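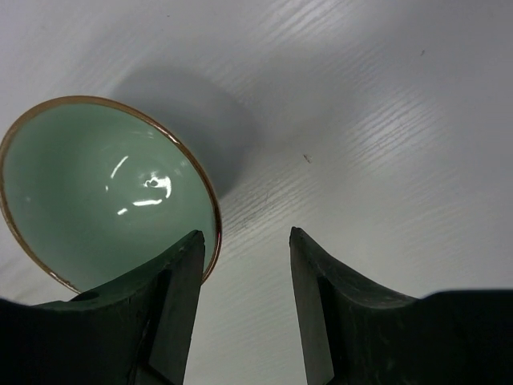 Section 6. Care and Storage of Glazed Tableware

6.1 General

This section applies to all glazed ceramic bowls supplied with the Hebden kitchen, including those with a metallic-toned rim. Residents are responsible for the condition of the tableware during their stay.

6.2 Washing

1. Remove food remains with a soft spatula. Do not scrape the glaze with metal utensils.
2. Fill the sink with warm water and add a small amount of mild dish soap.
3. Wash each bowl separately with a soft sponge. Wipe the rim lightly, following the curve.
4. Rinse under running water and dry with a lint-free cloth.

CAUTION: Do not use scouring powder, steel wool or bleach. Bowls with a metallic-toned rim must not be placed in the microwave.

6.3 Inspection

1. Hold the bowl under the overhead light and tilt it slowly.
2. Check the interior for scratches, fine cracks and dull patches.
3. Run a dry cloth along the rim. If the cloth catches, the rim may be chipped.
4. Set damaged bowls aside and report them to Hayley Sowerby at the Ninlow office.

6.4 Storage

1. Allow bowls to air for 30 minutes after drying.
2. Stack no more than 6 bowls, with a felt or paper liner between each.
3. Place stacks at least 20 mm from the shelf edge.

NOTE: Replacement liners are issued in packs of 12. Requests received after the December closure will be filled when the office reopens.

Revised July 2022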